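The counter is a work surface

1/13/22

The usual advice on small kitchens concerns storage: deeper drawers, a second rail, a rack inside the cupboard door. I think most of this effort is misdirected. The limiting quantity in a small kitchen is clear horizontal surface within reach of the burners, and it is lost to items that already have a place elsewhere.

I measured mine last March. The counter at Hotuswood is 79 inches long. With everything left where it landed after a normal dinner, the longest clear run was 16 inches, too short for a cutting board and a bowl side by side. After the cupboards were reorganized, at some expense, the figure was the same. The cupboards had more room in them and the counter had not gained an inch.

Two classes of object do the damage. The first is wide, light and rigid. A colander is the standard case. It weighs almost nothing, so it gets put down without thought, and its handles extend a footprint that is already large. It also can't be stacked under anything until it has drained. An oval one is worse than a round one in this respect, as it rarely sits square to the edge and the space on either side of it becomes useless.

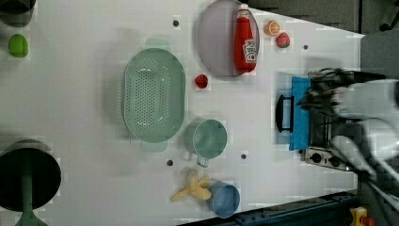 The second class is small and mobile: the measuring cup, the squeeze bottle, the lime that was going to be used. In a house with children, add the play food. Each takes up a few square inches, but they are never placed together. A lone toy strawberry in the middle of a counter blocks a sheet pan as effectively as a stockpot would. Area is the wrong measure for these. Spacing is the right one.

Marisa Lo Presti, who taught me most of what I know about running a kitchen, keeps a plate on the counter as a catch-all and allows loose items to lie on it. I used to regard this as untidy. I now think it is correct, within limits. A plate with a ketchup bottle on it can be moved in one motion. The limit is that the plate must be emptied before the next meal, or it becomes a permanent fixture and simply enlarges the problem.

Raffaele Cirillo takes the opposite view and holds that nothing should rest on a counter between uses. His kitchen looks very good. It also requires him to open a cupboard 3 times to make an omelet, and I have watched him set the cloth on the stove for want of anywhere else he considers permissible. Cloths belong near the burners, on the side of the dominant hand, and at a distance from the flame -- a fixed position, always the same one.

My own rule is narrower than either. The strip beside the stove is kept clear to a width of one large pot, and the far end may hold whatever it likes. Wide items go away first, small ones second, heavy ones last. The order matters. Most people start with the small things, as they are easy to carry, and stop when they get bored, with the colander still in place.

Applied for a month, this gave a clear run of 64 inches on most evenings. The extra cupboard shelf is still there, and holds two jars.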